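Plutamby test kitchen: inspection checklist for two-arm table, with my comments
Filled in by Bożena Dudek, April
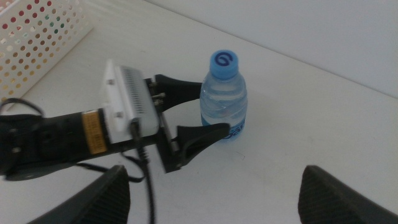 I do this list before every household chores trial and again when we finish. The question from Primdale is always the same one: can the machine do the chore yet, and can a person stand in the same room when it does. I answer mostly the second part, but after so many lists I have also an opinion on the first. Please read the comments, not only the OK column.

PART A. BEFORE POWER

A1. Table clean, dry, no crumbs or grease.
OK. Small marks on the white surface do not come off with soap. I leave them. They do not change the grip.

A2. Table does not rock when pushed at the corner.
OK after correction. One foot was short by one turn of the screw. Please do not put folded paper under it again, it slides out when the arms move fast.

A3. Cables of both arms checked by hand from the plug to the first joint.
OK with comment. A loose loop of cable is permitted, the arm needs it for turning. A loop which can catch a bottle or a cup is not permitted. Move each arm by hand to its furthest point and look at the cable, not at the arm.

A4. Finger pads: no cuts, no glue, no food.
OK. Wipe with a damp cloth only. Last month somebody used washing-up liquid and the pads were slippery for the whole morning.

A5. Screws and bolts at the gripper joints tight.
OK. One was a quarter turn loose on the left arm. Write it down each time, also when it is small, because I want to see if it is always the same one.

A6. Stickers and labels on the arms readable.
OK.

PART B. AREA AROUND THE TABLE

B1. Emergency stop reached in one step from the operator chair.
NOT OK at first check. The chair was on the wrong side. Moved, checked again, OK.

B2. Floor line visible on all sides, 54 cm from the table.
OK. The tape is lifting near the door. To be replaced before next trial.

B3. Long hair tied, no scarf, no lanyard.
OK for all present. The visitor from Zukthorpe took off her lanyard when I asked.

B4. Power sockets away from any place where water can run.
OK. We work with drinks, so I check this one twice.

PART C. THE CHORE: HOLD AND MOVE A DRINKS BOTTLE

C1. Bottle closed, cap turned by hand until it stops.
OK. The person does this. The machine is not permitted to open or close caps in this trial.

C2. Bottle is plastic. No glass.
OK.

C3. Closing force at the low setting.
OK. A thin bottle gives way under the fingers, and when it gives way the grip changes. At the middle setting we had a bottle which folded in and jumped out at the side. The low setting is slower and I prefer it.

C4. One arm grips, second arm stays open and waits.
OK. The second arm may come closer only when the first has stopped. I do not accept both moving towards the bottle at once, even if the software people say it is safe.

C5. Lift not higher than a hand's width.
OK in most attempts. See result.

C6. Stop tested during movement.
OK. Pressed 3 times, stopped each time. The arm keeps the bottle when stopped, it does not drop it. Good.

PART D. RESULT OF THE DAY

Attempts: 24
Bottle moved and standing at the end: 19
Bottle fell over on the table: 4
Stopped by me: 1 (arm lifted too high, nothing broken)
Injuries: none
Water on the table: none

PART E. COMMENTS FOR PRIMDALE

You ask if it can tidy a kitchen table. My answer is no, but it is nearer than in winter. It can move one bottle when there is free space on all sides. When I put two cups close to the bottle, in a short test which is not counted above, it pushed one cup with the back of the fingers and did not notice. A child of five years notices this.

It is also slow. I clear such a table in less than one minute. For a person who cannot lift the arm well, slow is maybe not a problem, and I think the work should go in this direction first.

The Baldursdóttir checklist which we used before says to service the grippers after 600 closings. I ask to keep this number until we have our own.

PART F. TO DO

Replace floor tape near the door.
Mark the place of the operator chair on the floor.
Order spare finger pads, both sides.
Put the cup test into the next list as point C7.

Power off, arms in rest position, room locked at 16.40. B.D.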